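Budgeting for a two-arm bench cell

The arms take up one line on the quotation, and in most first-time budgets they take up nearly all of the attention as well. The rest of the cell is entered under sundries. At the Brorkcombe workshop, where Nudska has been costing bench cells for small manipulation jobs, sundries came to more than the grippers.

The layout is a common one: a wooden table, an arm on either side, and a marked area where the objects go. Typical work consists of moving household items in and out of a bowl. It is light work, and buyers tend to conclude that the installation will be light too. 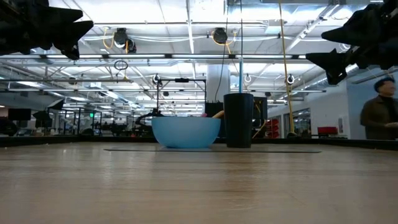 Bowl and cup on the mat, with a gripper to either side. Brorkcombe workshop.

Begin with the ceiling. Cameras fixed overhead hold their calibration better than cameras on floor stands, which get kicked. They also need a sound fixing point, a cable drop and access for whoever has to adjust them. If the landlord controls the ceiling, obtain permission before ordering anything. Allow 2 visits from the electrician, as the first will find that the sockets are in the wrong place.

Lighting should be priced at the same time. Existing fluorescent fittings may be adequate for people and still produce glare on a glossy bowl. Matt mats are cheap and solve part of the problem. Diffusers on stands solve more of it but occupy floor that must then be kept clear.

Next, the table. A wooden top is easy to drill and easy to replace, and it should be entered as a consumable. The frame that carries the arms should not. Katsaros, which supplies cut extrusion to several cells of this type, charged 748 pounds for the frame kit we priced in June, brackets included and delivery extra. A lighter kit was available for less. We would not recommend it where both arms share one frame, as movement in one base is passed to the other and the positioning errors are tedious to trace.

Floor area is the item most often underestimated. The tabletop is a poor guide, because an arm's elbow can swing well outside the table edge. Draw the envelope at full reach, add a walkway, and then add the operator's desk. 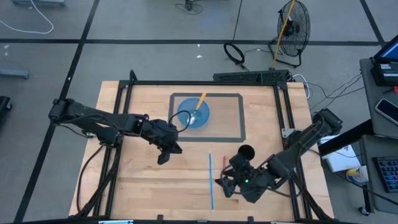

Cabling deserves its own heading. Each arm needs power and data, each camera needs at least one lead, and the leads should be long enough to route along the frame. Buyers who order the standard length generally order twice. We now budget for almost 80 metres per cell and include strain relief at the wrists, where wear shows first. Floor runs should be covered or moved overhead before the cell goes into daily use.

Gripper fingers are the main recurring cost. Hold 3 spare sets per arm and check that they can be bought separately. Drerkirik sells fingers singly; other suppliers insist on a complete gripper, and the difference over a year will exceed any discount on the original order.

Objects cost very little. Bowls, cups and utensils can come from any kitchen shop, but buy duplicates from the same batch. A replacement bowl of a slightly different blue has held up a comparison run before now.

Finally, decide who pays for commissioning. Quotations vary on whether calibration is included, and on whether it covers the cameras or the arms only. Ask for the two to be priced separately, in writing, with the day rate for return visits stated.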